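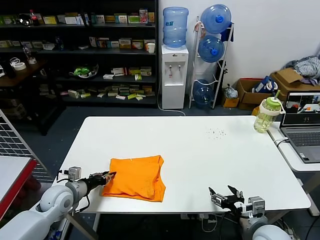 노불레 셰지: 저도 같은 증상입니다. 닌덴 15화만 그래요. 14화는 멀쩡하고요. 앱 재설치하라는 답변은 미리 사양할게요. 지난주에 이미 했습니다.

문의 제목: 가면전사 닌덴 15화 자막 밀림 및 예고편 누락
서비스: 소라리 (TV 앱)
상태: 처리 중
작성자: 유라니 쿠시

증상
15화를 재생하면 오프닝까지는 자막이 맞습니다. 오프닝이 끝나는 순간부터 자막이 대사보다 10초 늦게 나옵니다. 하필 관장이 게리아의 조각을 왜 갖고 있었는지 털어놓는 장면이라, 고백이 다 끝나고 주인공이 문을 박차고 나간 뒤에야 "사실은 내가"가 뜹니다. 지난 화에서 그렇게 뜸을 들여 놓고 이 장면을 이렇게 보라는 건 좀 심하지 않습니까. 엔딩 뒤의 다음 화 예고도 없습니다. 방영본에는 분명히 있습니다.

1차 답변 (소라리 고객지원)
이용에 불편을 드려 죄송합니다. 네트워크 상태에 따라 자막 표시가 지연될 수 있습니다. 공유기를 재시작하신 뒤 앱을 삭제하고 다시 설치해 주시기 바랍니다.

유라니 쿠시
네트워크가 느리면 영상이 끊겨야지 자막만 정확히 같은 간격으로 늦을 이유가 있나요? 그래도 시키는 대로 다 해 봤습니다. 결과를 적습니다.

공유기 재시작: 변화 없음
앱 삭제 후 재설치: 변화 없음. 시청 기록만 날아감
화질을 최저로 낮춤: 변화 없음
휴대폰 앱으로 재생: 똑같이 밀림
보타 셋톱박스로 재생: 똑같이 밀림
일본어 자막으로 변경: 정상
오프닝 건너뛰기를 누르고 재생: 밀림

기기가 다른데 증상이 같고, 일본어 자막은 맞습니다. 제 눈에는 한국어 자막 파일이 잘못된 걸로 보입니다. 방영본에는 오프닝 직후에 후원사 화면이 들어가는데, 자막을 그 판본에 맞춰 만든 것 아닌지 확인 부탁드립니다. 확인도 없이 또 공유기 이야기를 하실 거면 답을 안 주셔도 됩니다.

2차 답변 (소라리 고객지원)
상세한 내용 감사합니다. 재생 중 오류 코드가 표시되는지 확인해 주시겠습니까? 코드 66이 표시된다면 캐시 문제일 수 있습니다.

유라니 쿠시
오류 코드는 한 번도 안 떴습니다. 캐시도 지웠고 그대로입니다.

노불레 셰지
저는 66이 한 번 떴는데 15화가 아니라 극장판을 틀 때였어요. 별개 문제 같습니다. 그리고 11월에 3화 자막이 밀렸을 때도 처음엔 네트워크 탓이라고 하다가 나중에 조용히 파일이 바뀌었습니다. 공지는 없었고요. 이번에도 그럴 것 같은데요.

3차 답변 (소라리 고객지원)
담당 부서에 전달하여 확인한 결과, 해당 회차의 한국어 자막 시간 정보에 오류가 있음을 확인하였습니다. 수정된 자막은 1월 27일 토요일에 반영될 예정입니다. 불편을 드린 점에 대한 보상으로 3000포인트를 지급해 드립니다. 다음 화 예고는 제공받은 영상에 포함되어 있지 않습니다.

유라니 쿠시
수정본 확인했습니다. 오프닝 이후 자막은 이제 맞습니다. 다만 중간 광고 자리 뒤, 지하 창고에서 싸우는 장면은 이번엔 자막이 대사보다 조금 빠릅니다. 전체를 한꺼번에 당기신 건가요? 뒷부분까지 재생해 보고 올리신 게 맞는지 의문입니다.

예고 건도 납득이 안 됩니다. 1화부터 14화까지는 전부 예고가 붙어 있는데 15화만 영상을 다르게 받았다는 말씀인가요. 그렇다면 본편 길이도 방영본과 다를 수 있으니 그쪽도 봐 주세요. 고백 장면이 짧게 느껴진 게 각본 탓인지 편집본 탓인지 저도 알고 싶습니다.

포인트는 들어왔는데 닌덴 극장판 대여에는 못 쓴다고 나옵니다. 어디에 쓸 수 있는지도 같이 알려 주십시오.

노불레 셰지
창고 장면은 저도 빠르게 나옵니다. 적이 "게리아는 이미 열렸다"라고 말하기 전에 자막으로 먼저 읽었어요. 저한테는 포인트 안내도 안 왔습니다. 문의를 따로 넣어야 하나요?

4차 답변 (소라리 고객지원)
추가로 말씀해 주신 구간의 자막과 영상 판본을 담당 부서에 다시 전달하였습니다. 노불레 셰지 님께서는 고객님 계정으로 별도 문의를 접수해 주시기 바랍니다. 포인트 사용처는 앱의 내 정보 메뉴에서 확인하실 수 있습니다.

유라니 쿠시
그 메뉴에는 잔액만 나옵니다. 자막이 고쳐질 때까지 이 문의는 종료 처리하지 말아 주세요.

상태 변경: 처리 중 → 담당 부서 확인 대기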